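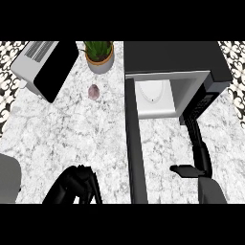
Fig. 1. Rendered view of a marble counter with a silver-white appliance.

Category: Student Projects / Media and Events
Reading time: 2 min

Promoting a regional business conference through social media: project report

Submitted by Siwan Gronow, 11 October 2010

1. Purpose

The project examined how the organisers of the Remham Enterprise Conference used social media to reach small firms outside the town. The conference was held in August and was open to businesses from Remham, Grostetdale and the villages between them.

2. Method

The organisers allowed access to their public pages and booking records. All 116 posts published before the event were read and sorted by subject. A short questionnaire was sent to 200 ticket holders, and interviews were held with 10 speakers. The ticketing service, Trurkico, supplied weekly booking totals without personal details.

3. Findings

Posts naming a speaker were shared more often than posts about prices or travel. The page had 2,000 followers by the opening day, but most lived in Remham itself. Firms in Grostetdale had mainly heard of the event by email or from a supplier. The talk by the Bañez design studio filled first, following two posts by the studio on its own page.

4. Limits of the study

Replies to the questionnaire came mostly from people who already used social media at work. Booking totals could not be matched to single posts.

5. Recommendations

Speakers should be given a short text and a booking link to publish themselves. Email notices to Grostetdale firms should continue, and should be sent earlier.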